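Boards > Home & Closet > Laundry and Fabric Care > Sweaters shedding on everything

mothbait_again
I own one fuzzy sweater and it now owns me. Cream, boucle-ish, black hearts on the front. It cost 279 from the Talpur winter line, and yes, I know, and no, I don't want to talk about it. Every dark thing I have worn near it looks like I sleep in a barn. Coat lining, car seat, the inside of my bag. I've been brushing it outside for 4 evenings straight and it keeps giving.
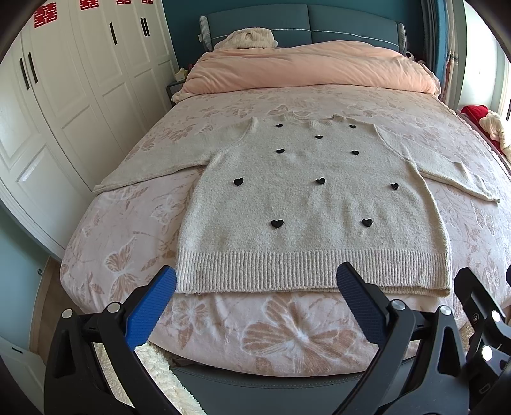 Care label says hand wash cold, dry flat, and then a symbol I believe means "good luck." I've read that you can freeze a sweater to stop it shedding. I've also read that this is nonsense. Which is it? I have until the end of November before I have to wear it to a thing with relatives, all of whom will be in navy.

purlgate
Freezing works. Damp it a little, roll it, put it in a zip bag, leave it overnight, shake it out hard in the morning. I did it with a mohair cardigan and it went from unbearable to merely annoying.

static_cling_dad
Freezing does nothing. The shaking does everything. You could skip the freezer, shake it just as hard, and keep the space for waffles.

purlgate
I did shake mine before. For weeks. The freezer made the difference.

static_cling_dad
Did you shake it damp before? Because then you changed two things and gave the credit to the freezer.

purlgate
I'm not running a lab over here. I wanted to sit on my own couch.

hemlock_and_hem
Everybody breathe. OP, what is it made of? "Fuzzy" covers a lot of ground. Acrylic blend with a brushed finish will shed loose fiber from the factory and then mostly quit. Mohair or angora will shed until one of you dies. Look at the fiber tag, not the hang tag. Talpur's hang tags say "cloud touch," and I have never met a cloud I could hand wash.

mothbait_again
Tag says acrylic, polyamide, and "other fibers." I love a mystery. Hearts are sewn on, if that matters.

hemlock_and_hem
It matters a lot! Black on cream means you test for bleeding first. Wet a white cloth, press it on a heart for a minute, look at the cloth. If it's gray, you want a very short cold wash, and don't leave it sitting folded while it's damp. Heart against cream is how you get a sweater with extra hearts.

Then turn it inside out, cold water, a small squirt of Gamis or whatever wool soap you've got. Press, don't wring. Roll it in a towel and lay it flat on a rack.
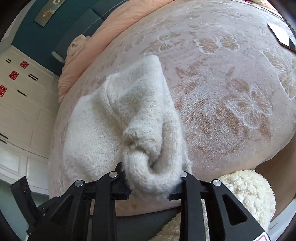
Fuzzy white knit, bunched up over the pink blanket

toploader600
Counterpoint from a lazy person: mesh bag, delicate cycle, spin at 600, done. I've washed every sweater in this house that way, including two that said not to. One of those is now a dog's, but he's happy with it.

static_cling_dad
Agree with toploader on the bag. The spin pulls out a good bit of loose fluff. Clean your filter after or you'll be back here in the appliance section.

purlgate
"One of those is now a dog's" is not the endorsement you think it is.

toploader600
It was a small sweater to begin with — the dog is medium.

lintlord_emeritus
I'd leave the washing out of it for now. Get a Skiltum brush, the one with the soft bristles, and stroke in one direction only. Stay off the ribbing and go around the hearts or you'll lift the edges. A sticky roller is the worst thing you can use, it yanks fibers that were perfectly content where they were. There's a thread pinned here on rollers with over 157 replies and I'm responsible for most of the angry ones.

mothbait_again
I have been using a sticky roller. Twice a day.

lintlord_emeritus
Well, there's your barn.

hemlock_and_hem
He's right about the roller. I'd still wash it once. Brushing only gets what's on top.

lintlord_emeritus
Wash it after the relatives. If the hearts bleed, OP has nothing to wear.

mothbait_again
Did the cloth test tonight around 9 pm. Faintest gray, or possibly just my cloth. Drullico wants 38 for dry cleaning and wouldn't promise anything about the hearts, so that's out. I'm going with the cold wash, the towel, and the good brush. The roller has been put in a drawer.

purlgate
And the freezer?

mothbait_again
Full of waffles, sorry.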